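Ellow Office & Trades Forum > Fitout, Moves and Furniture
Thread: Moving chairs between floors, do we need movers for this?

gomanitz_ops
Posted February 27, 2025

We're consolidating two areas of our office onto one level and I have a quote for the chairs alone. 73 task chairs, all on casters, same building, one lift. The quote assumes every chair gets wrapped and stacked on a dolly. I'm sceptical. They have wheels. Why am I paying somebody to put a thing with wheels on top of another thing with wheels?

Desks are staying put, so it's only seating. Has anyone done this with their own staff?

plaid_and_tired
Yes, and I'd do it again. Two at a time, one hand on each backrest, straight down the aisle. Wrapping is for trucks. If they never leave the building there's nothing to protect them from except door frames.

MCarretero
Two at a time sounds quick until you try it on carpet. The casters all swivel, each chair wants to go its own way, and the armrests hook on each other. I've watched people spend longer untangling than walking. One chair, two hands, seat first. Boring but it works.

plaid_and_tired
Depends on the carpet. Ours is low pile and they roll fine. You want your hands lower than you'd think. Push at the very top and the back tips toward you or reclines if the tilt lock is off. I'll grant you the armrests. Drop them to the lowest setting before you start, or turn the chairs so the arms overlap.

The sort of thing I mean, black office chairs going past the sit-stand desks, a palm on each:

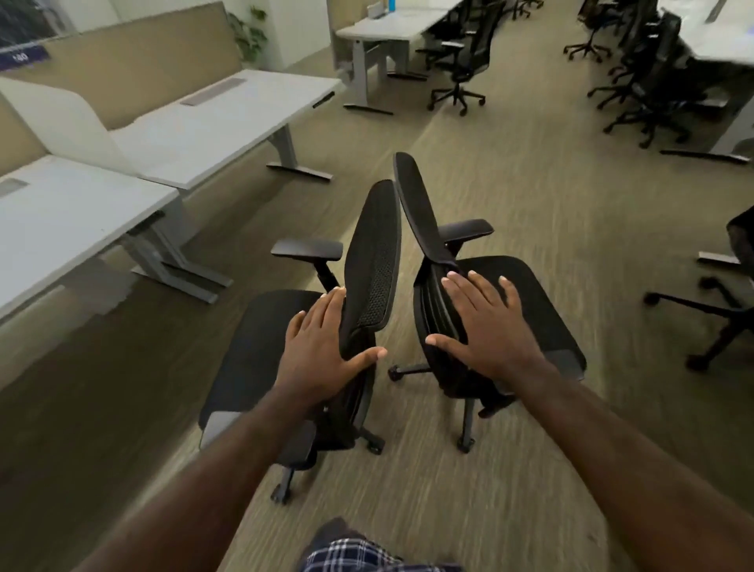
Ayana Feyisa reckons the aisle is the easy bit and the lift is where the day goes. Hers took 4 chairs a trip, with the door trying to close on every one of them, and the metal sill at the threshold stopped the small casters dead. She says to get the lift put on hold with building management first and lay a bit of ply over the gap.

gomanitz_ops
Hadn't thought about the sill. Ours has a lip on it as well. Building management are Motaung and they want notice for a lift hold, naturally.

birkulura_dave
Going to be the wet blanket. Who's wearing it when somebody does their back? Movers carry insurance. Your accounts team doesn't. We had the "it's only chairs" conversation last August and I still ended up filling in an incident form for a jammed finger between two armrests.

plaid_and_tired
A jammed finger pushing chairs. Did he need a helicopter?

birkulura_dave
She needed 30 minutes with an ice pack, and I needed most of an afternoon with the paperwork. Laugh if you like.

MCarretero
Dave has a point about the armrests, and it's another reason to go one at a time. Fingers spread on the back of each chair is fine while they're rolling parallel. When one stops on a cable cover and the other doesn't, you find out where your knuckles are.

gomanitz_ops
Would it be mad to split it? Movers for the 26 big boardroom chairs, which weigh a ton, and we roll the rest ourselves over a couple of quiet mornings?

birkulura_dave
Ask for the split price before you get attached to it. In my experience the callout is most of the bill and they'll knock off next to nothing.

plaid_and_tired
Agree with Dave, which hurts. Also label them. People get very particular about their own chair — height, tilt, the lot — and if forty-odd identical black ones turn up in a clump you'll be sorting that out for a week. Masking tape under the seat, name and desk number.

MCarretero
Tape on the backrest, please. Under the seat means tipping every chair over to read it.

gomanitz_ops
Backrest it is. Still not convinced about two at a time, so I'll try it on our own aisle with a couple of spares before I cancel anybody. Lift request has gone in.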